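The Sorting Bench

The lease on Unit 2 said light assembly, and Daiane Lopes had read it several times to be sure that sorting counted. She decided it did. The unit was at the back of the Vastomden yard, between a man who re-covered chairs and a locked room with a humming fridge in it. It had one window, one sink and a concrete floor that fell 70 millimetres from the door to the far wall. She had measured the fall with a water level and written it on the plaster in pencil.

The floor mattered. An arm bolted to a bench that isn't level will still move, but it will spend its life correcting for its own weight in the wrong direction. She packed the bench feet with steel shims, tightened them, left them overnight and checked again in the morning. The back left foot had settled. She added a shim and left it another night.

The arms had come from the Cudska works when the works closed. They had been sold as a pair, without a manual, by a liquidator who described them on the invoice as lifting gear. The grippers came separately, from a dealer called Dreßler who answered letters but not the telephone. The fingers fitted. The mounting plates did not, and Daiane drilled new ones on the pillar drill in the shared shop, in the slot from six to eight in the evening, which was the only one left on the sheet.

It was December before both arms moved on the same command.

The first fault was in the left wrist. It held position for a while and then sagged by a degree or so, slowly, like someone falling asleep in a chair. She swapped the cable. She swapped the cable back. She ran the joint with nothing attached and it held perfectly. With the gripper on, it sagged. On the fourth evening she found that she had entered the gripper's mass in the wrong units, and the arm had been told it was carrying something close to nothing. She corrected the figure and wrote the correction in the log, with the time, and did not write how long it had taken.

Her father's handwriting was on the first 218 pages of the log. He had started it for the lathe and gone on using it for everything – boiler pressures, the mileage of the van, what the dentist had said. After page 218 the writing was hers. She had thought of buying a new book and had got as far as the shop.

The chemist's shop had been his too, and it was the reason for the bench. When it closed, the stock that could be returned was returned, and the stock that could be destroyed was taken away in sealed tubs by people with a form. What remained was containers. He had kept every one that came through the door for forty years, empty and rinsed, in tea chests: jars, tubes, droppers, pots for ointment. There were 3958 of them by the auctioneer's list. The auctioneer had made an offer for the lot as scrap. A collector, writing from an address in Zovuveo, had made a much better one, on condition that they were sorted.

"It would be quicker by hand," said the man who re-covered chairs. He had come in to borrow a clamp.

"Yes," Daiane said.

He looked at the arms for a time. "Do they know what they're picking up?"

"They know how wide it is."

He took the clamp.

The second fault was grip. Glass was simple, glass either slipped or it didn't. The soft containers were harder. At low force they turned in the fingers, and at high force they dented and then sprang out when released, so that a pot put down in one tray would be found in the next. She cut the force back a little at a time and lowered the closing speed. She glued a strip of bicycle inner tube inside one pair of fingers, tested it, and peeled it off again. The improvement came from something duller. If the arm waited half a second after closing and before lifting, the wall of the container stopped moving and the grip held.

She put the half second in. It would add a little over half an hour to the whole job, which she worked out on the back of the collector's letter.

The third fault was the handover. One arm could not reach everything the other could, and in the middle of the bench there was a strip where both could go and where, therefore, they could meet. She gave the strip to one arm at a time. The rule took four lines to write. It then took nine evenings to find all the places where the rule was not obeyed, the last of them a line she had copied from an older version and forgotten.

At twenty to eight one evening she took her hand off the stop button and left it off.

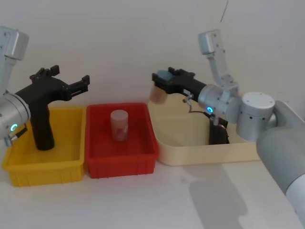
Log, continued

19.40. Three trays on the bench: yellow, red, cream. Half-second wait in place at both grippers. Ring lights on both arms green-blue. Left arm open over the gap between yellow and red, waiting its turn. Right arm has one.

19.52. No faults. Shadow of the right arm falls across the front of the bench and I keep reading it as something spilled. Move the lamp.

19.58. Slot ends. The next person on the sheet has not come. Carrying on.

20.15. One refused. Width outside the limits I set. Stopped, picked it out by hand. It is a pot for zinc ointment with his label still on the base, and the label adds enough to put it over. He stuck them on crooked when he was in a hurry. Widened the limit to allow for a label.

20.31. Another with a label. Accepted.

20.33. And another.

20.50. Stopped to write to Zovuveo. Asked whether labelled ones are wanted as they are, or soaked. Said I would prefer as they are, and that if he did not want them I would keep them back and he could take the price off.

21.05. Chair man returned the clamp. Stood by the door and watched four go across. Said it was slow. Said he had expected more noise. Asked if I wanted anything from the chip shop.

21.20. Restarted. Left wrist holding.

21.40. Page nearly full. Bench still level, checked at both ends. Chips on the windowsill, away from the arms. Next tea chest is the one marked DROPPERS, which will need a narrower close. Start from the lowest force and come up.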